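Club Newsletter: Wrestling Section

Our winter season is finished and the club has taken second place in the regional team league. We lost the final to Esiser by only 2 points, after ten bouts on the mat. For a club which started the league in July with many new juniors, we think it is a very good result, and we thank all families who travelled with us.

The heaviest categories decided the evening. Our team was leading until the last two bouts, but the Utoten side was missing from the draw this year and Esiser could rest its best wrestlers in the semi-final. Next season the draw will be made in another way, so that all teams have the same number of matches.

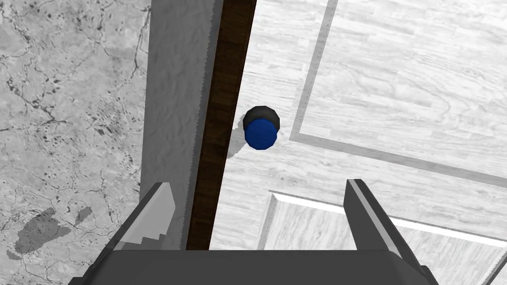

Training and fees

Training for the new term begins on 7th November in the MacDonald hall. Juniors come first, at half past five, and seniors after them. Please bring your own water bottle and clean wrestling shoes, and do not walk outside in them.

The fee for the term stays at 400 dollars. Families with two or more children in the club can ask for a lower fee at the desk. We have also ordered new mats from Jotow and they should arrive before the first home match. Until then we use the old ones, so the coaches will keep the throwing practice light.

Singlets in club colours can be ordered until the end of the first training week.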